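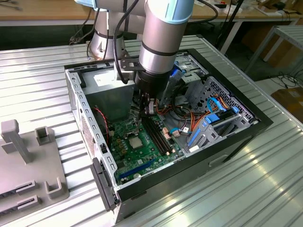
A reader in Bovbridge wrote in to say the new memory was in the slot and the computer still only beeped. The stick was seated at one end and riding high at the other, and that accounts for most of the mail we get on this subject.

Adding or Replacing Memory in a Desktop Tower

Filed under: Hardware > Upgrades > Desktop PCs

Shut down the computer and switch off the power supply. Unplug the cord, then hold the power button in for 5 seconds. Lay the tower on its side and take off the side panel.

Touch bare metal on the case before you reach in. Move any drive cables that hang over the memory slots out of the way. If one has to be unplugged, write down where it went.

Push down the latches at both ends of the slot. An old stick will lift up enough to be pulled straight out. Hold it by the edges.

Match the notch in the new stick to the key in the slot. If they don't line up, turn the stick around. If they still don't line up, it is the wrong type for the board and has to go back.

Press down on both ends with your thumbs until the latches close on their own. Don't close them by hand. With 2 sticks, check your board manual for which slots make a pair.

Check that no plug has come loose, plug in the cord and start the machine with the panel still off. The setup screen should show the new total. If it doesn't, power down, unplug and reseat the stick.

Print this page | E-mail this page

Last updated: May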